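Last revised in July. Applies to all orders shipped from the Zikport warehouse.

## Returns and damaged goods

**How long do I have to return an item?**
41 days from the delivery date shown in your Ellance account. Items bought through a reseller follow the reseller's terms.

**Do I need the original box?**
No. Any rigid carton will do. Write the return number on the outside, on two sides if possible. Parcels without a number are held for 3 weeks and then sent back at the customer's cost.

**Can I return liquids?**
Only if the seal is intact. Bottles must travel upright and be bagged separately. Aerosols are not accepted under any conditions - the carrier will refuse them at the counter.
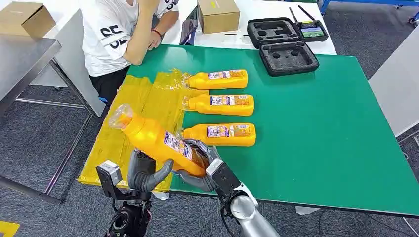
**What counts as transit damage?**
Leaks, cracked caps, crushed corners that reach the product, and missing contents. Scuffed outer cartons do not qualify. Report damage within two days of delivery using form 639, and keep all packing material until the claim is closed.

**Who pays for return shipping?**
We do, if the item is faulty or the wrong one was sent. In all other cases you do. Orders over $200 include one prepaid label, valid for a single parcel.

**When will I get my refund?**
Refunds are issued within five business days of inspection. Store credit is posted the same day. Payments made with a Troltero gift card go back to that card, even if it has expired.

**Can I drop off a return in person?**
Yes, at the Noonan Street counter, until 4:30 p.m. Bring the return number. Staff there can accept parcels but cannot approve refunds.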